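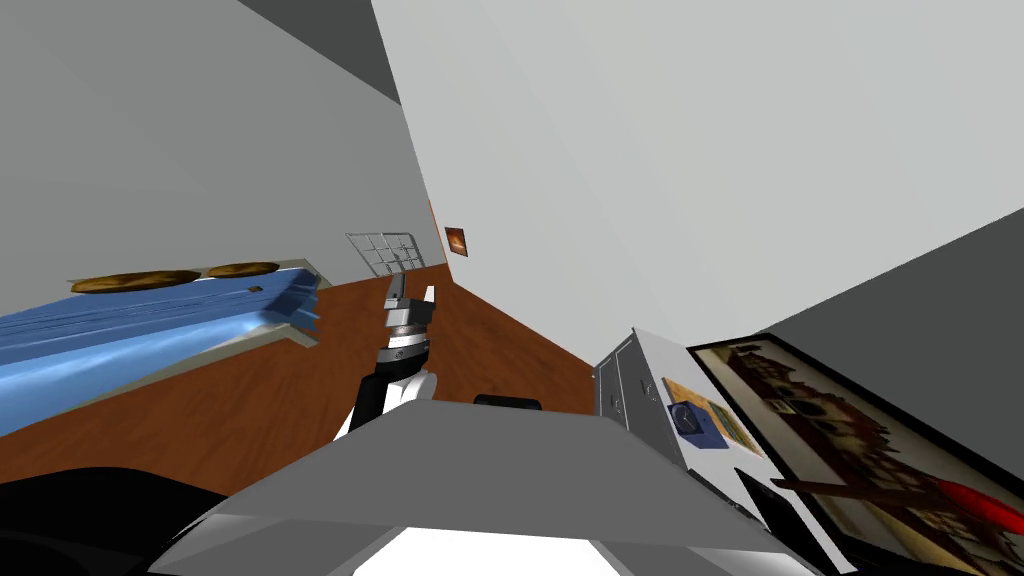
*A simulated bedroom in Tekmont's household trainer, with the gripper open and the bed still to deal with.*

# Sixty Tries to Move a Blanket

July 5, 2020

I have made a lot of beds in my life and never once thought of it as a skill. Then I spent an afternoon at Tekmont trying to do housework through a robot, and I came away with sore wrists and a long list of doubts.

The idea is easy to like. You don't write a program. You hold a pair of hand controllers, the arm on the screen copies your moves, and the computer saves everything. Do the job enough times and software called Rey is supposed to pick up the habit. Tekmont wants 700 good runs for each chore. In five hours I managed 40 attempts, and I'd be embarrassed to say how many of those were fit to keep.

My trouble was depth. On a flat screen I couldn't tell if the cloth was an inch away or a foot. You can switch to the wrist camera, which helps right up until it doesn't.

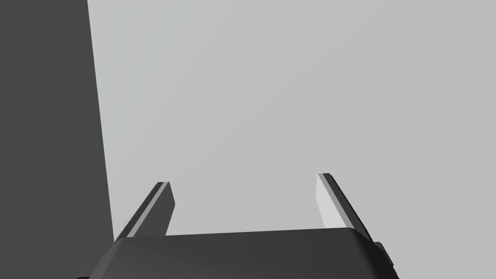 With two open fingers and a lot of gray to look at, I was steering by guesswork. An operator at the next desk told me that everyone hates the wrist view for the first week and then can't work without it, and that the bad runs teach the software something too.

Maybe. I'd like to see that second part proved. When I asked how the bad runs get sorted from the good ones, I was told a person watches them back and clicks a button. So a human does the chore, another human grades the chore, and what gets sold at the end is called automation. Ninditz, the company that supplies the controllers, puts the word "effortless" on the box. My wrists disagree.

Then there's the matter of what gets learned. I grab cloth the way I grab it at home, fast and from one side, and whatever is lying on top comes along for the ride.
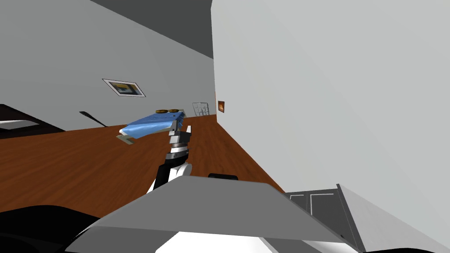
Jukeo, a customer that plans to try the system in rental apartments next January, takes a kinder view. Its trial team wrote to me that a sloppy human example still beats a perfect script, and that they expect to throw out most of what they collect.

That may be a fair price for a company with desks full of operators. I have a harder time with the claim that a regular person will someday teach a robot at home in an evening. Tekmont's own sales sheet says 60 runs will do for a "simple" task. I asked for a list of simple tasks and was promised one by email – I'm still waiting on it.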